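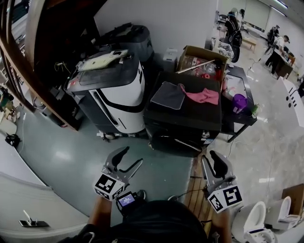 How often does the Sokora hand-held gripper set need its marker cubes checked?
The cubes are checked at the start of every working day and again after any knock or drop. A full calibration is done every 75 hours of use.

The Sokora is a pair of hand-held grippers used to record hand movements for teaching robot arms. It was developed at Pastside by a small team under Elie Smadi, and is supplied and repaired by Awad. The operator carries one gripper in each hand and carries out a household task while the position of each gripper is logged. The recordings are later replayed on the Badau arm, which takes the same fingers.

Construction

Each gripper has two fingers on a moulded plastic housing. A white cube printed with square black markers is fixed to the housing, and its position is worked out from the pattern on whichever faces are in view. The left and right cubes carry different patterns and must not be swapped. The full set weighs 866 grams without its cables.

Setting up

The operator wipes the cube faces with a dry cloth, plugs in both cables and waits for the self-test to finish. The fingers are then opened fully and closed fully 5 times, so that the software can store the end points of travel. If the two end points differ from the stored values by more than the allowed margin, the set will not record.

A short test recording follows. The operator turns on the spot with both cubes held in front of the chest, then plays the file back and looks for gaps in the track. Gaps on one side only usually mean a dirty or scratched cube.
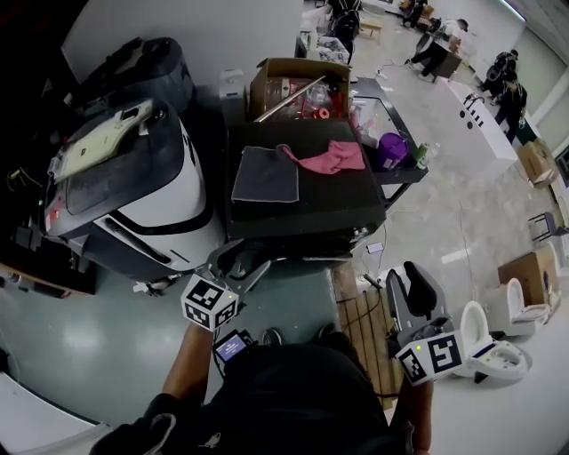

Cable wear is the most common fault in the Sokora. The leads are pulled each time the operator reaches forward or turns, and the outer cover splits first where it enters the housing. With both grippers held out in front, the dark cables run back towards the operator's body, and enough slack has to be left for a full reach. Other leads lying on the floor of a work area are a separate matter and are dealt with in the site rules.

Maintenance

Finger joints are cleaned with a soft brush and are not oiled. Scratched cubes are replaced whole; printed stickers were tried in the first version and lifted at the corners. A service note by Randa Rizk, dated Mar 10, 2024, lists 189 repairs, most of them to cables and finger springs. A stronger cable clip was added in May of that year and can be fitted to older sets.

After any cube or spring has been changed, the full calibration is repeated.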